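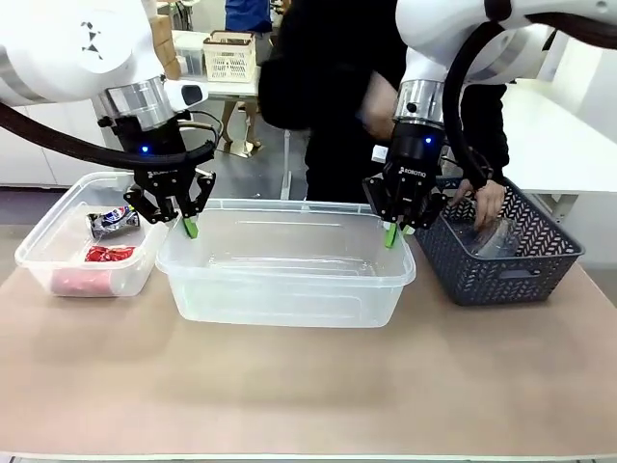 Camp kitchen tips for a long festival weekend

By Oleksandra Yurchenko
8th July
1,943 shares
17 comments

Packing the car as I write this so forgive the mess. People keep emailing for the kitchen list I used at Holby last year, the one for feeding our whole camp, and I've only ever had it on the back of an envelope. So. Typed up, more or less in the order I do things.

Cook before you go

Chili, dal, anything stewy. Cook it two nights before, cool it fast in a shallow pan, freeze it flat in zip bags. Flat bags stack, and they work as ice packs the first day and a half. Label them with a marker BEFORE you fill them. Ink won't stick to a cold wet bag, I've tried. Write the meal and the night you mean to eat it.

Rice is the exception. Don't bring cooked rice. Bring it dry and cook it there.

Chop onions at home. All of them. Double bag, then a lidded tub, or your butter tastes like onion until you get home. Garlic goes in a little jar with oil, but that has to stay on ice and get used the first night. Don't mess around with garlic in oil in a warm tent.

Pancake mix: dry stuff in a big wide mouth bottle, add water at the site, shake, pour. Leave a third of the bottle empty or it won't mix. Mine had a lump in it the size of a golf ball the year I overfilled.

The cooler

Two coolers if you can. One for drinks, gets opened constantly, who cares. One for food, opened twice a day. Put a strip of duct tape across the lid of the food one, it makes people stop and think.

Chill the cooler itself the night before with a bag of junk ice. Tip that out in the morning and load with fresh. Block ice at the bottom, cubes in the gaps. Freeze your own blocks in old loaf pans or milk jugs (rinse the jugs really really well).

Meat lowest. Then dairy. Then veg on top where you can grab it. Eggs, crack them into a bottle at home, a dozen fits fine, eat by the second morning.

Shade moves. Set the coolers where it'll be shady at three in the afternoon, not where it's shady when you pull in at nine. An old quilt over the top helps a lot. Wet towel also good if there's any breeze.

Tubs

Everything dry goes in clear tubs with lids. Clear matters, opaque ones mean you open five to find the salt. Big shallow beats small deep. I pack by meal and not by food type, so breakfast is one tub: oats, coffee, sugar, the filter thing, mugs. Pull one tub out, make breakfast, put one tub back. Whoever's up first can manage it without waking me.

Tape a list inside the lid. Masking tape, face down so you read it through the top. 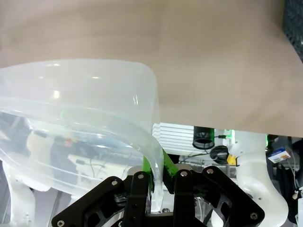 Mice and raccoons can do a snap lid, by the way. Ratchet strap around the lot at night or put it in the car. And nothing that smells goes in your sleeping tent, not even gum.

Stove

Bring one more fuel can than you think. Test the stove at home in the driveway, full boil, the week before. Rami Khasawneh cooked with us at Holby and brought a gorgeous two burner with the wrong hose, never been tested, so we ran dinner for the whole camp off my one tiny burner and ate at eleven at night.

Check the rules for your festival. Some want stoves raised off the grass, some want an extinguisher, a few won't allow gas at all. A cheap folding table with a cookie sheet on top does fine for raised. Never in the tent, never in the car, not even with the door open.

Windscreen: three foil roasting pans cut open and folded. Keep it well away from the fuel can though.

Lighter x 2, in different bags. Matches in a jar.

Water and washing up

Most people way underdo water. If the taps are far off, bring two jugs with a spigot and keep them on the edge of the table so you can get a mug under. Mark one for drinking only.

Three bowls for dishes. Scrape first (into a bag, not on the ground), then hot soapy, then rinse, then a last dip with a small splash of unscented bleach, follow the label. Air dry in a mesh laundry bag hung off the canopy. No towels. Towels get gross by day two and then you're just rubbing it around.

Everybody brings their own plate, bowl, mug, fork. Name on the bottom in nail polish, which survives washing for years. You wash your own. This one rule has saved more freindships than any sharing circle I've sat in.

Grey water, find out where it goes before you have a full bowl in your hands. Strain it through an old pair of tights and bin the bits.

Feeding a crowd

We put out 134 bowls over the weekend last time and that was with only one big pot. What made it work:

Everything vegan by default, cheese and meat on the side. One pot, no arguments.
Nuts separate always. Ask about allergies before you shop, write them on cardboard, hang it where the cook can see.
Soak beans at home, or use cans. Cans are heavy but nobody has ever cried over a can.
Cabbage instead of lettuce. Lettuce is slime in a day.
Tortillas instead of bread. Bread gets sat on.
Serve at the same time every evening, so people wander back to camp on their own and you're not out hunting for them between stages.

Ask for help with a specific job. "Can you cut these carrots" works. "Can somebody help" gets you a lot of lovely eye contact.

Packing out

Save the bread bags and tortilla bags for trash on the way home. Wipe the stove while it's still a tiny bit warm, grease comes right off. Dry the coolers with the lids open, a whole day in the sun, and put a scrunched sheet of newspaper in each before you store them. I open mine up again in December to check for mildew and put fresh paper in.

Leftover dry food, walk it over to the crew tent. They're there for days after teardown and they are hungry.

Last thing, write down what you didn't use. Do it in the car before you forget. Mine from last year says: no second cutting board, half the oats, MORE HOT SAUCE, bring the good can opener. Which I have just remembered is still in the kitchen drawer, going to get it now.

17 comments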